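Makholm Sewing Room: the March tidy

Welcome back to the gallery, and thank you for bearing with us while the pages were being sorted out. The sewing room at Makholm had its big spring tidy in March, and I promised everyone who lent a hand (and quite a few who only came for the cake!) that I would put something up to remember it by. We began at nine in the morning with the fabric shelves, carried on through the button drawers, and finished long after the tea had gone cold.

The fabric shelves
Every length came down, was shaken out and folded to the same width, which was Helmut Dreßler's idea and a very good one. We ended up with 128 pieces of cotton and almost 246 of everything else, though I confess the felt was weighed and guessed at. The heavy curtain linings from Tichý now live on the bottom shelf, where they can't come down on anyone's head.

The button drawers
Helmut likes his buttons by colour and I like mine by size, and after a good deal of friendly grumbling we settled on colour first and then size within each drawer. The odd ones went into two big jars for the children's afternoons.

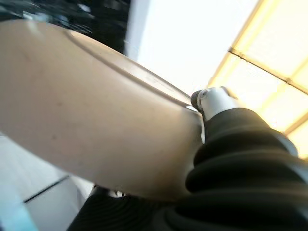
The thread took longer than anybody had expected. There were 141 reels when we had finished winding in all the loose ends, and a surprising number of them were navy blue. The old Usiteo rack has been screwed back on the wall by the window, a little lower than before, so that you can reach the top row without fetching the stool.

The cutting table
It had been pushed into the corner since last summer and is now back in the middle of the room, with space to walk all the way round. Please do put the big shears back on their hook when you have done with them, and keep them for cloth only!

The pattern cupboard
Still to do, I'm afraid. The Flendeo patterns are in order as far as children's coats, and the rest are waiting in their boxes for the next wet afternoon. If you borrowed the dressing gown pattern, we should dearly like it back.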